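Notebook, robot arm project (student build, spring term)
Entry: 7 Mar 2019
Bench: the blue pegboard one by the window

Great session tonight! The arm finally did what we've been asking it to do since the middle of February, and I want to get it all down before I forget which settings were live.

Quick recap for anybody who missed last week. The task we picked for the Vukance student meet is color grouping: blocks go down mixed up on the wood board, and the arm pushes them around with its rod until blocks of the same color sit together. No picking up, pushing only. We chose pushing because our old jaw design kept dropping the cylinders, and after a few evenings with the rod I'm really glad we did. It's a much more interesting problem than it sounds. You push a star on one of its points and it spins away from you, you push it in the notch between two points and it goes along like it's on rails.

First job was the board itself. It had been creeping on the pegboard during long pushes, so we bolted it down at the front corners and reran the calibration (the Giáp routine, the short version, touching off near each corner). Worst corner error came out at 3 mm, which I can live with. Before the bolts it was 9, and that explains a lot of the misses we blamed on the vision code. Sorry, vision people.

Then the planner. We're on the Plesari branch now, not the main one. Main still treats every block as a circle, fine for the cylinders and hopeless for the triangle. Plesari uses the real outline and picks a flat side to push on when it can find one. It's slower to think, but the pushes come out so much straighter.

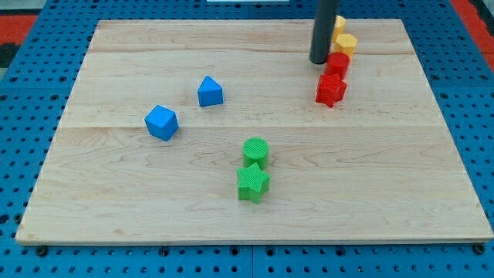
Speed was the other thing we played with. At the old setting the rod would tap a block and the block would skate off ahead of it, so the camera lost track and the planner started over. We brought the speed down to 18 mm per second for the last part of each push and left the approach fast. Huge difference! Blocks stay against the rod the whole way, and you can hear it too, a steady scrape where we used to get a string of little clicks.

Ran it over and over until the room closed. 74 pushes in the log, which I've saved in the shared folder under Dikon (that's the name we're using for the arm now, it won the vote, please stop relabeling the folder). I haven't been through all of them yet. From watching, the bad ones come in two kinds:

Cube pushed near a corner. It rotates and then the planner wants to rotate it back, and then back again. We need a rule that says close enough is close enough.

Pushing into a tight bunch. If two pairs end up right next to each other, there's hardly any room to get the rod in between, and it's easy to drag a red along when you only wanted the yellow. I think we should score the gap as well as the distance inside a pair - a red pair jammed up against a yellow pair shouldn't count as sorted, at least the way I read the meet rules. Somebody please check me on that.

Colors are reading well under the ceiling lights. I was worried about yellow against the pale wood and I still am, a little. If the meet has warmer lamps than we do, the yellow blocks could wash out. An easy test would be to bring in a desk lamp and see how low the threshold can go before the wood starts showing up as a block.

Side note on the prints. The crosshatch finish on top of the green cylinder is nice to look at, and I'd like to know if texture underneath changes how a block slides. Print a spare with a smooth bottom and try both? Cheap experiment, and a fun one for the newer members to run start to finish.

For next time:
- go through the log and tag the bad pushes
- gap rule in the scoring script
- stop condition for the cube
- desk lamp test on yellow
- check the front bolts before powering up
- merge the speed change into Plesari, it's only on the bench laptop right now

Arm parked, supply off, blocks back in the tub.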